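Ticket: Station alerting, Bay 2 and bunk room
Opened by: Senga MacAulay, Wirnonmont Fire, Station 14
Priority: Normal (changed to High, then back to Normal)
Status: Closed

Hi all, me again. The tones aren't reaching the bunk room speakers on the first alert. We get the lights, we get the printout in the watch office, and we get the tones in the bay just fine, but the bunk room stays quiet until dispatch re-tones. Last night that meant two of us were woken up by the lights alone, and one of us (me) sleeps with a pillow over her face. We still made it out the door okay, but I'd like this fixed before it bites us on something bigger than a smoking dumpster.

What I've tried so far:

Power cycled the Nellance controller in the closet. It came back up with a green light and did exactly the same thing on the next call.

Turned the bunk room volume knob all the way up. The morning test was so loud I apologized to everybody. So the speakers work! It's just the first alert they miss.

Checked that the night mode switch by the door was set to AUTO. It was.

Update, 6:40 a.m.
Serpil Erdem from radio shop called me back, thanks for that. She asked whether the morning test goes through the same path as a real call, and I said I had no idea, so she walked me through it. The test button on the wall panel talks straight to the amplifier. A real call comes in from dispatch, goes through the Nellance box, and then the box decides which zones to open. So my nice loud test didn't prove much except that the wires are good. Fair enough.

She had me pull the event log off the controller. For the last real call it reads like this:

Alert received
Zone 1 (bay) open
Zone 2 (watch office) open
Zone 3 (bunk room) pending
Tone start
Tone end
Zone 3 (bunk room) open

So the bunk room is opening, it just opens after the tones are done. By then there's nothing left to play. That explains why the re-tone works, too, because the zone is still open from the first go.

Update, 9:15 a.m.
Serpil thinks it's the ramp setting. I didn't know we had one. Apparently back when the Palomino amplifier went in, somebody turned on a slow start for the bunk room so the tones would come up gently and not scare everyone half to death. I love that idea! But the slow start has a delay in front of it, and ours is set way too long. She read me the number off her screen: 830. The unit is hundredths of a second, so a bit over eight seconds before the zone even opens. Our tones are shorter than that.

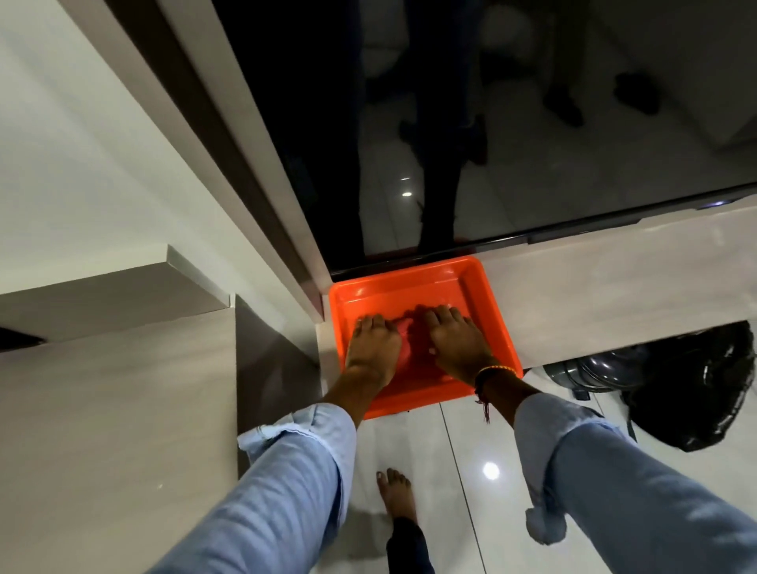 She wanted me to change it from the front panel so she could watch from her end. I went into Zones, then 3, then Ramp, then Delay, and typed in 70. It asked me for a code. I tried the one on the sticker inside the closet door and it threw me out. Tried it again slower, same thing. I'm told the sticker is from the old controller, so could somebody please take it down or write the right one on it?

Serpil put the change in remotely in the end. Then we asked dispatch for a test alert, station only, no units attached. Bunk room came up with the tones this time, soft first and then full volume. I was standing right under the speaker and it was very civilized.

Update, 1:30 p.m.
Bumping this to High, sorry. We had a real one right before lunch (fire alarm at the Skarner building, burnt popcorn on the third floor, no damage) and the bunk room was quiet AGAIN. I pulled the log and the delay was back to 830.

Called Serpil. She found it pretty fast. The controller keeps a day profile and a night profile, and each one has its own copy of the ramp settings. We'd changed the night one. The box was still on the night profile when we did the test, then it flipped over to day and picked up the old number. I'd never have guessed that, so I'm writing it down for whoever gets this next.

She set the day profile to 70 as well, saved both, and had me do a full restart of the box to make sure it stuck. Took 12 minutes to come back, which is longer than I remember. We ran on portable radios while it was down and I let dispatch know before and after.

Update, 5:05 p.m.
Two real calls since the restart, both with tones in every zone on the first alert. Log shows Zone 3 opening ahead of Tone start both times. Dropping this back to Normal.

Still open from my side:
The code sticker in the closet.
Can radio shop check the other stations with the Palomino amp? If ours came with that delay in it, theirs might have it too.

Note from S. Erdem, radio shop
New sticker is going out in the interoffice mail. I'll open a separate ticket for the other stations. Senga, please check Zone 3 once more after tonight's profile change and then this one can be closed.

Update, 7:20 a.m.
Checked! One call overnight, and everybody heard it, pillow and all. Log looks right. Go ahead and close it, and thank you, Serpil.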